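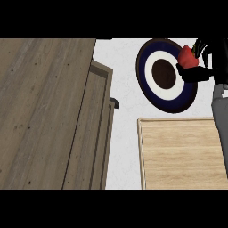 People keep asking me when they can buy a machine that puts the groceries away, and I always end up giving a longer answer than they wanted, so I'm writing it down once (sorry in advance!)

We've been running the Preklow kitchen in simulation since July. Fruit and vegetables, a plate, a tray. A strawberry is my favorite thing to test with, small and round and a bit sulky to get hold of.

A simulated strawberry never bruises, mind you. Brekov, our scoring script, cares where it ends up and has no opinion at all about squashing. I'd love it to have one! 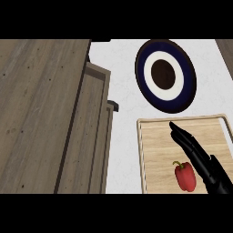 Peppers are a different animal. All those lobes, and that stem, which I'd happily use as a handle if I were doing it myself. We ran 4,000 tries overnight with only 500 starting layouts, and I'd want plenty more layouts before I believed the score.

So, chores yet? For one item on a tidy counter, I'm hopeful. For my own kitchen, with 6 mugs in the sink and a bag of onions on the floor, please keep your sleeves rolled up a while longer.

Drawers next, and I'm dreading the handles already.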